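Clear Tubs for Small Flat Things

Seed packets, spare labels, recipe cards, warranty slips and the little envelopes that buttons come in all have the same problem. They are too thin to stack and too slippery to leave in a pile. A drawer swallows them. A clear plastic tub with the packets standing on edge works better, and it costs very little to set up.

Start by emptying everything onto a table. The kitchen or dining table is best, because you need room to spread things out and you want to be able to see the edges of each packet. Wipe the table first. Paper picks up grease very quickly and a spot of cooking oil will go right through a seed envelope.

Sort before you choose a tub. People tend to buy the container first and then force things into it. Lay the packets down by height, tallest to shortest, and measure the tallest one. The tub should be a little deeper than that if you want to use a lid, or a little shallower if you want to flip through the tops with your fingers. We keep ours without a lid in the pantry and with a lid in the shed.

Rounded corners are easier to wipe out than square ones. Square corners hold a few more packets but they also hold crumbs and grit. For a rectangular tub, turn it so that a short side faces you and fill from the far end forward. The packets stay upright against the back wall and the free space is at the front, where your hand goes in.
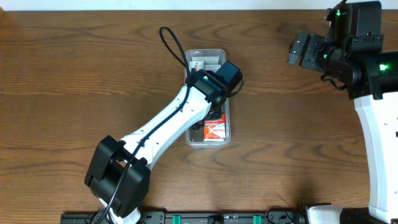
Once the first few are standing, check that they don't slide down flat. A half-full tub is where most of the trouble comes from. Put a folded piece of cardboard behind the last packet, or a small jar, and move it forward as the tub fills. A bookend is too heavy for thin plastic and will scratch it.

Leave some slack. If you have to pull hard to get one packet out, two others will come with it. When a tub gets tight, start a second one.

Labels go at the top edge, never in the middle. Small ones are enough. Pick one color for each group and write it down somewhere, such as on a strip of tape on the bottom of the tub. Pencil holds up better than most ballpoint pens on waxy paper.

Bahman Rostami wrote in to say he puts a blank card between groups and lets it stick up a bit above the rest. We tried this with recipe cards and it works well. Cut the dividers from cereal boxes. He also dates each divider, so the last one in his seed tub reads 3rd April, and he goes through everything behind it the next spring.

Washing the tub: warm water, a drop of dish soap and a soft cloth. Skip the scouring pad, which turns clear plastic cloudy. Let it dry upside down on a rack for 30 minutes, then run a dry paper towel along the inside of the rim. Water hides there and will curl the first card you put in.

Keep paper tubs away from the stove and off the windowsill. Sun fades printed labels, and red ink is usually the first to go. A low shelf in a closet is fine as long as the floor stays dry.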